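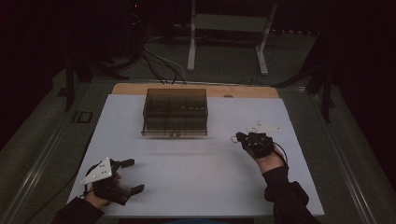 I gave up coffee after lunch in December, and I've kept it up long enough now to write down how it went.

For most of my working life I drank four cups a day. Two before nine, one at lunch, and one at 3 in the afternoon when the office got quiet. I never thought of it as a lot. My father drank more than that and slept like a stone. I didn't sleep like a stone, but I blamed the street, the neighbors, and the old mattress, in that order. We replaced the mattress. It cost 2000 dollars and I was still awake at one in the morning looking at the ceiling.

Yae Ogura, who I used to share a desk with at Platell, was the one who asked what time I had my last cup. I told her and she just looked at me. She drinks one small cup at breakfast and that's it. I was annoyed with her for a day or so, then decided to try stopping at noon.

The first week was bad. I had a headache from Monday through Wednesday, mostly behind the eyes, and I was short with people. I had expected to be tired in the afternoon but I was more bored than tired. The 3 o'clock cup had been a reason to get up, walk down the hall, and talk to whoever was in the kitchen. Without it I sat at my desk and read the same email over and over.

So I kept the walk and changed the drink. I tried decaf first and didn't like it. Then mint tea, which was fine but reminded me of being sick. I ended up with roasted barley tea, from the little grocery on Wada Street. It comes in a bag of 14 big tea bags and one of them makes a whole pitcher. It tastes a bit like toast. I drink it cold, even in winter - my wife thinks this is strange.

The sleep got better slowly. I kept waiting for one good night that would prove the point, and it never came like that. Some time in the third week I noticed I couldn't remember lying awake. I still wake up early, usually before six, but I don't mind that. I get up and read.

I've slipped a few times. Kazuhiro Sugiyama came to stay for a weekend and we had espresso after dinner at Fastetti, because the espresso there is very good and I hadn't seen him in years. I was up until two. I'd do it again, but not on a work night.

The morning cups I have no plans to give up. If anything I enjoy them more, and I've started weighing the beans and paying attention to the water. I'm down to the last 200 grams of a bag from my brother-in-law and need to decide whether to order the same one. It's a dark roast, a little oily, and it gums up the grinder. I'll probably go lighter next time, and give the grinder a proper cleaning this weekend before I open anything new.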